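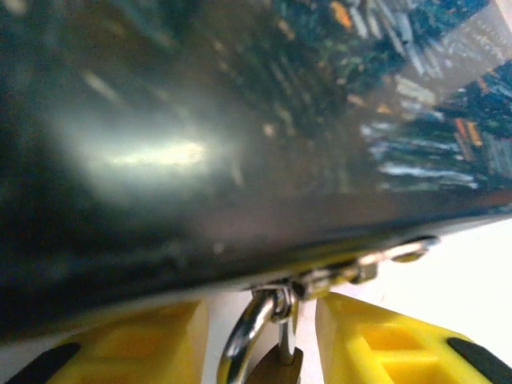
Brokus Boards > Home > Tins, Boxes, Pouches > Glossy lid, fingerprints, losing my mind

14 replies, 708 views

tinlidlarry
Original poster
April 11, 2018

I have a dark glossy lid that shows every fingerprint I have ever owned. I wipe it, it looks great for as long as it takes me to put the cloth down, then I tilt it toward the window and there's the haze again. Dish soap, vinegar, glasses cleaner. The glasses cleaner made streaks on top of the smudges, so now I have layers.

Also there's a bit of shiny metal hardware along one edge and I'm scared of getting vinegar on it. Suggestions welcome, except "buy a matte one."

quietdrawer
Buy a matte one.

mossandlinen
Distilled water, barely damp cloth, then a second cloth that has never met fabric softener. Softener is what's smearing. I fought a Clivness side table for two years before I worked that out.

pegboard_pete
Disagree with moss. Water alone just moves the grease to a new neighborhood. One drop of dish soap in a bowl, wipe, rinse cloth, wipe, dry. And keep vinegar off the metal, Larry, you were right to be scared.

mossandlinen
One drop in how big a bowl, Pete? Last time you said one drop somebody here was rinsing until May.

pegboard_pete
A cereal bowl. A normal person's cereal bowl.

halfpint_ohio
Can we talk about what goes in the things instead of how they shine? I've got a mint green zip pouch, a Starry Night tin and a little glass bottle with a green cap and I can't decide what lives where. My sister says pouch for cables, tin for sewing stuff. I say a tin that pretty should hold tea and be left out where guests can be impressed by it.

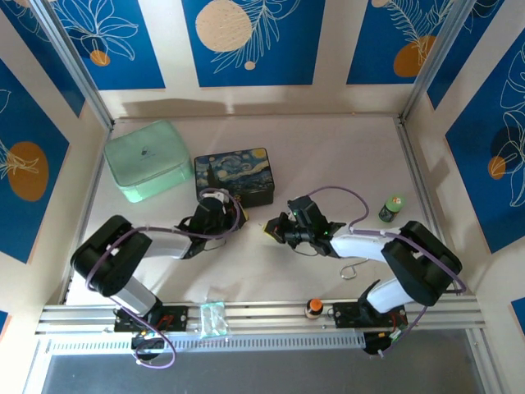
Re: what lives where

quietdrawer
Tea in the tin. Sewing stuff in a tin is how you disappoint a child looking for cookies.

tinlidlarry
This was my thread.

pegboard_pete
Pouch for cables, sister is correct. A soft case gives a little when you overstuff it and you will overstuff it. I had 300 picture hooks in a Jumow tin and the lid now has opinions.

mossandlinen
No loose tea in a printed tin unless you know what the inside is coated with. Bags in their wrappers, fine. And leave the bottle out of the pouch. Caps loosen.

halfpint_ohio
It's a good cap, moss. I have faith.

mossandlinen
I had faith and a Wikström toiletry bag. I now have one of those.

quietdrawer
Which one

mossandlinen
Guess.

tinlidlarry
Update for anyone still here about the lid. Did Pete's soap, then moss's dry cloth. Better. There's one smear left near the middle that only shows when the light hits it, so I've turned it to face the other way.

pegboard_pete
So the soap worked.

mossandlinen
The cloth worked.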